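Ometti Folding Screen and Table Cloth Set

Item 1339

The Ometti set pairs a folding room divider with a black table cloth, and is sold for trade tables, craft stalls, registration desks and any corner of a hall that needs closing off for a day. Both parts are also sold separately. Prices include VAT and do not include delivery.

The screen

The screen has cream woven panels on dark metal hinges. It folds flat for storage and stands on its own when the end panels are turned in a little. We suggest placing it directly behind the table and bringing the outer panels forward round the back corners, which keeps it steady and hides bags and boxes stored behind. It should not be used outdoors or next to a heater.

The weave has a slatted, bamboo-like look, with rows of thin dark dashes running across it. Shade varies slightly between batches. If you need two screens to match, please order them together.

The cloth

The cloth is black with a soft, velvet-like face. Small pale things show up well on it, so it is often bought by stationery sellers and by people who photograph stock for their own listings. It is cut to hang over the front edge of a rectangular table. Fold lines from the packet will be visible at first and drop out if the cloth is left hanging overnight. Dust and chalk also show on black, and we recommend keeping a clothes brush or a lint roller with it.

Paper clips, a light blue binder clip and a marker with a light blue upper end and a red lower section are laid out on the cloth with the screen standing behind. Stationery is not included.

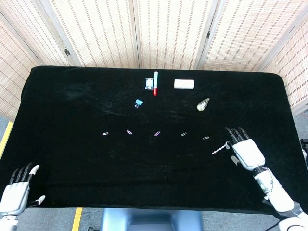
Care

Brush the cloth in one direction. Wash at 30 degrees with dark colours, do not tumble dry, and iron on the reverse only. Wipe the screen with a dry cloth. A soft paintbrush is good for getting dust out of the weave. Do not use spray polish on the panels or the hinges.

Spare parts

Hinges are sold in packs of 2 with screws. Replacement panels are no longer kept in stock but can be ordered from January each year, when the Jisgate workshop makes its next run. Please allow 13 working days.

Delivery and returns

Orders are sent from our Ravmont store. The screen travels in its own carton and may arrive on a different day from the cloth. Unused items can be returned in their original packing. Cut or hemmed cloths cannot be returned.

Related items

Darwish table clips, for holding the cloth at the corners
Ometti carry bag for folding screen
Ometti cloth, black, sold singly

Page updated Sep 9, 2023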